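Reviews > Controllers & Fight Sticks
6 min read

Clorkov Duel 16 review: a lot of stick for the money, and a lot of promises

The box for the Clorkov Duel 16 says "zero perceptible lag" in letters bigger than the product name. I have been burned by that phrase before, so I went in grumpy.

It's an all-button arcade controller, no lever, with 16 buttons across the top and a rated life that Clorkov puts at a number so large I can't be bothered to argue with it. It costs $122. The older Duel is still around for $92 if you look, and I kept that one plugged in next to it for most of the month, because a new model ought to beat the old one at something.

Does it feel faster? I don't think so. I played about 500 matches of Lostport Brawlers on it, nearly all ranked, and my rank at the end was the one I started with. My anti-airs were late in the same places they were always late. Engebretsen, who make the game, added a input display in training mode last November, and on that display the two controllers look the same to me. Someone with proper test gear may find a difference. I couldn't.

The buttons themselves are good. They're shallow, with a firm stop, and they don't rattle the way the old ones did. I dropped fewer inputs on long combos once I got used to the spacing, which took me over a week. The top row is still too high for my hands, and I suspect anyone with short fingers will give up on it and remap.

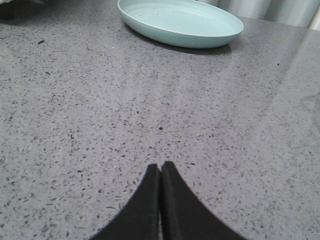

Build and weight

The case is heavier than the last one and doesn't slide on a bare table. On my lap it's a different story – the bottom pad is a hard rubber that does very little on jeans. The cable comes out of the back right corner with no lock on it. Mine came loose in the middle of a set and I lost the round. For this price I want a latch.

Software

Remapping is done through an app called Kornidville, and I didn't enjoy it. It wants an account before it will let you move a single button. Profiles save to the controller, which is nice, but switching between them means holding two buttons that are easy to hit during play. I turned that off, and the app turned it back on after an update.

Should you buy it?

If you own the older Duel, no. Replace the buttons and keep the change. If you're coming from a pad and you're sure you want to go all-button, it's a decent place to start, though I'd still try the cheaper one first. The claims about speed are marketing until Clorkov shows how they were measured, and the page they link to on the box has been "coming soon" for as long as I've had it.

Score: 6/10

Filed under: fighting games, controllers, hardware reviews

Contact | Advertise | © All rights reserved | Back to top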